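Integrated vanity basin

An integrated vanity basin is a washbasin whose bowl and surrounding top form one white glazed or moulded surface, set on a cabinet. In Skaltgate, the housing estate built by Flinar, it was fitted in 160 of the 189 units, usually beside a bathtub with a panelled front. The remaining units have wall-hung basins supplied by Preda.

Cleaning

The rim and bowl are wiped with a soft cloth and a mild liquid cleaner. Abrasive powders dull the glaze and are excluded by the Prevero care sheet. 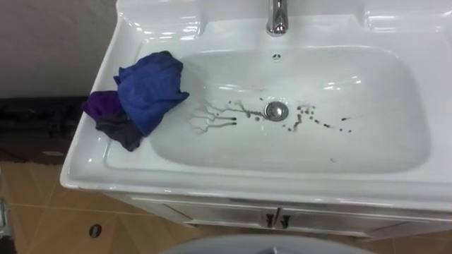
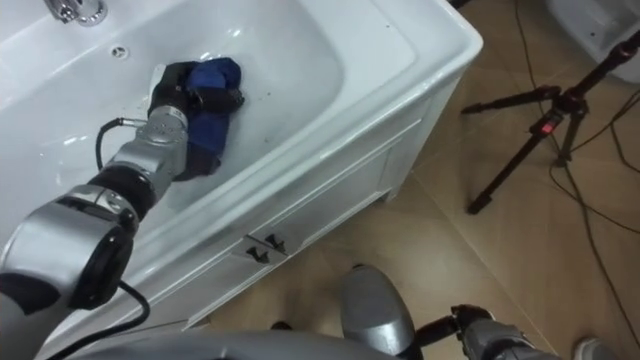
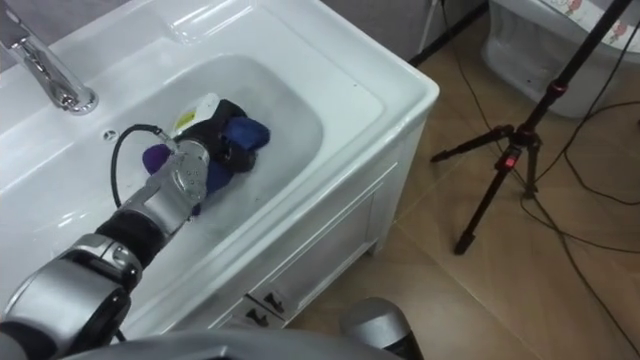 Residue collects on the floor of the bowl, where the slope is slight. It commonly dries as thin branching lines and round spots near the drain, like the brownish marks around the stopper in the first picture, and should be soaked for 20 minutes before wiping. The overflow hole in the back wall is cleaned separately with a narrow brush. The same cloth colour is kept for basin and tub, and a different colour is used for the toilet.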